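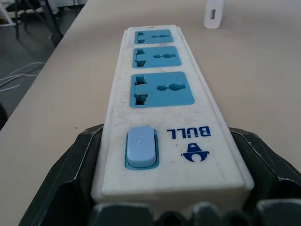
Second chance romance at Narkstead Cove, book 3. Worth carrying on?

Posted by Yutong Yan in Romance Reads
March
29 replies, 64 shares

Search threads Go Advanced

yutong_y
Ok so I'm 36% into The Lighthouse Clause and losing the will. Loved book one, liked book two. This one she's back in the village to sell her gran's cottage, he's the solicitor, they were engaged at nineteen. Fine. But they've had ONE conversation so far and it was about drains. Does it pick up? No spoilers past the regatta please

wello_d
It does. Stick with it til the storm chapter. Proper good scene in the boathouse

hanreads
Disagree, sorry. I finished it and was cross for a day. The big secret is that he wrote her letters and his mum hid them. Again. That was book one's plot with a different mum

yutong_y
SPOILERS yanling!!

hanreads
oh no. Sorry. Thought it was on the blurb. It's sort of on the blurb

ximeng.ye
It is on the blurb. "Letters that never came." You can work it out by chapter two

wello_d
The mum thing didn't bother me. She gets a decent apology scene and you see why she did it. Book one's mum just moved to Spain

anqidu
Unpopular opinion, three is the best one. Slow yes. But they're both thirty odd and tired and been hurt, I don't want them snogging by page ten. The drains chat is lovely, he remembers where the stopcock is after all those years. I cried at a stopcock

hanreads
Anqi you cried at the cookbook one as well

anqidu
It was a sad cookbook

ximeng.ye
Slow is fine, nothing happening isn't. There's a whole chapter of her painting a fence. And the best friend has no job, no home, just turns up with wine

wello_d
Best friend is getting book four I think, so maybe they're saving her. Newsletter said something about Nurnmont and a vet

ximeng.ye
Every series ends up at a vet

yutong_y
Ooh I'd read the vet. Is anyone doing it on audio? Wondering if thats the way to get through the fence

anqidu
Audio is dual narration, she's great, his accent goes wandering. Starts off Cornish and by the regatta he's from Leeds. I had it on 1.25 speed and it helped

hanreads
I returned the audio. Couldn't do him saying "my darling girl" in that voice. Print is better and you can skim

wello_d
Don't skim the boathouse!!

hanreads
I skimmed the boathouse

wello_d
Well no wonder you didnt like it then

hanreads
I skimmed it becuase I didn't like it, other way round

ximeng.ye
If you want the same sort of thing but with a plot try The Winter Tenant. Also exes, also a house, but she wants the house and so does he. Proper rows. Bit steamier, if that matters

yutong_y
Matters in a good way. Adding it. Going to give Narkstead til the storm and then decide. Will report back

anqidu
Tell us when you get to the stopcock

yutong_y
Past it. Dry eyed, sorry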